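Packing tape, and other things I have opinions on now

Quick one tonight, I've got maybe half an hour before I fall over. Moving the office out of the Gethin building into the new unit and it has eaten my whole week. Writing some of it down while I still remember, mostly for me, but a few of you asked how it was going.

It's going. Sort of.

So the order of things. Books first, easy. Then cables, not easy. I had a drawer of cables. Everyone has a drawer of cables, fine, but mine had spread into a second drawer and then a shoebox behind the printer. Sat on the floor Wednesday night and sorted them by the plug on the end and threw out anything I couldn't match to a thing I still own. Felt great. Next morning needed one of them. Fished it back out of the bag.

Then the tape. I did not think I would have feelings about tape. I started with the cheap stuff from the Vamton multipack and it splits. You pull, it goes off at an angle, you get a sliver the width of a shoelace, and then you're picking at the roll with your thumbnail trying to find where it starts. Went through 2 rolls like that before I gave up and bought the thicker clear kind. Costs more. Worth it. Box bottoms that stay shut!

What I do now: one strip down the seam, one strip across it, then a short one over each end. The short ones matter. I skipped them on the first few boxes and had the mugs go through the bottom on the stairs. Three mugs gone. Not the good ones but still.

Also fold the end of the tape under when you stop. Every time. Just a little tab. I know this, I have always known this, and I still forget when somebody calls me from the other room.

The new place is better than I expected. High ceiling, brick at the far end, a wood table long enough to actually work on. I've been using the table as the packing and unpacking station because the floor kills my back. 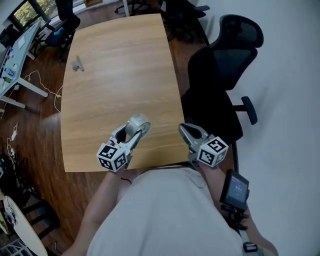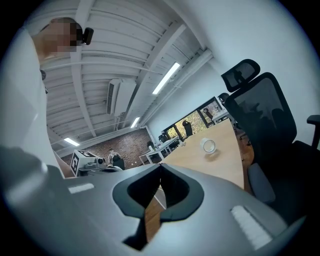 The chairs are the next headache. Mesh backs, headrests, arms that stick out and catch on every doorway. They don't stack, they don't fold, and taking the arms off means finding the right hex key, and the hex keys are in a box. Which box? Great question. I wrote "misc" on nine of them.

Do not write "misc". Please. I'm begging. I was tired and it was late and every box was nearly full of one thing and then had a stapler and half a pack of coffee filters on top, so what do you call that. You call it whatever's mostly in it plus the room. KITCHEN - FILTERS - STAPLER. Ugly but you'll find the stapler.

I bought a set of those stick-on label pockets from Sturkik, with the little cards that slide in. Nice idea. They peel off cardboard in about a day if the box is at all dusty, and mine were all dusty. Gone back to fat black marker on two sides and the top. On the sides so you can read it when they're stacked, on the top so you can read it when they're not. If you only do the top you will be moving boxes to read boxes. Ask me how I spent Thursdya.

Clips though. Clips have been the surprise. I've been using the big binder kind for everything. Bag of screws clipped to the manual. Curtain hooks, clipped. The paperwork for the lease, clipped, then clipped again to the inside of my backpack so I couldn't pack it by accident, which I had already done once. There's always one lying around wherever I've been working and I've stopped putting them away.

Stuff I'd do different:

Start with the walls. I left the pictures and the whiteboard to last and they're the most awkward shape and by then I had no flat boxes left. Ended up cutting 2 boxes open and making a sort of sandwich. Held fine, looked terrible.

Pack the desk drawers with the drawers in mind. I tipped everything into bags and now it's one big soup of pens and batteries. Could have just wrapped the drawers with their contents in. Too late.

Keep one box open till the very end. Scissors, tape, marker, toilet paper, phone charger, a snack. Mine was sealed by mistake at the bottom of a stack and I opened the top ones with a house key. Key's fine. Bit gummy.

Throw out more. I moved a Wirnetti desk lamp that hasn't worked since the last move. I carried it down, drove it across town, carried it up, plugged it in, remembered. It's in the corner. I'll fix it. (I wont fix it.)

The floor in the new unit marks easy, by the way, so I've put old towels under anything heavy and dragged it on those. Works a treat on bookcases. Filing cabinet less so, it wants to tip, empty it first. I know you think you can leave the bottom drawer full. I thought so too.

What's left is the filing, the plants, the kettle end of the kitchen, and a cupboard I haven't opened because I already know. Should be out of Gethin by the end of September if the landlord ever picks up the phone about the keys. He has my number. I have his voicemail memorized.

Also the coffee maker made it over fine and I set it up before anything else, so at least mornings are sorted. No filters obviously. They're in misc. Been using paper towel, tastes like paper towel.

If anybody wants flattened boxes I've got a big pile by the door, decent ones, mostly medium. Some have tape on them and one says MUGS and is lying. Come get them before the weekend or they go in the recycling.

Ok, bed.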